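Trirnurar Facilities Forum
Workplace Services > Equipment and Automation
Topic: Are machines ready for routine cleaning and stockroom work?

estates_desk_north
Tue 5 January
Members are invited to comment on the question above before the Equipment Guidance is revised. Our own site has 46 rooms and a small stockroom. The floor machine we hired in September, a Zuvbridge, cleaned open corridors to an acceptable standard. It could not lift a chair, empty a bin or wipe a window ledge. I should be grateful for accounts from other sites, whether favourable or otherwise.

lowfield_stores
Our experience is more favourable. The Tatlı shelf unit moves closed boxes of one size between two racks and has done so for 30 weeks with few stoppages. I would regard that as a shop-floor chore done by a machine. The guidance should say so plainly.

pm_ward_services
With respect to the previous contributor, boxes of one size are the easiest case there is. Most of our requests concern cups, cloths, cables and half-full bags. When we put such a mixed tray before a demonstration arm, it cleared 8 items and then required a member of staff to reset it. The same member of staff would have cleared the tray in the meantime.

lowfield_stores
The point is accepted as regards mixed trays. I do not accept that it settles the matter. A site should buy for the work it has, and ours is largely boxes.

tenancy_and_works
May I ask that cost be kept in view? We were quoted 450 a month for a machine that would dust low shelves only. Our cleaners do the shelves, the blinds and the sills in one visit.

lilex_trials
I write on behalf of Lilex, where we record people handling objects with hand-held grippers so that a machine may later be taught the same movements. The person works with the tool in the hand and, in our case, a small device worn on the head.

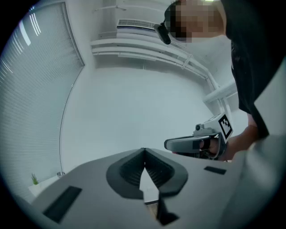
Page last changed: Tue 5 January, 16:30

The grip is where most of the difficulty lies. A person adjusts hold and wrist angle without thinking, and two narrow fingers must manage with far less. Folding and sorting are improving steadily in our trials. Work near plants, cords and blinds remains poor, and I would not advise any member to plan staffing on the strength of it.

pm_ward_services
I am obliged for a frank answer. Would Lilex support wording to the effect that machines may be considered for open floors and uniform boxes, and that other chores should remain with staff for the present?

lilex_trials
We would, provided that the wording is reviewed each year.

lowfield_stores
I would prefer "uniform loads" to "uniform boxes", as our crates would otherwise be left out.

estates_desk_north
Both points are noted for the draft. Contributions on window ledges and bins are still welcome, as the replies so far say little about either.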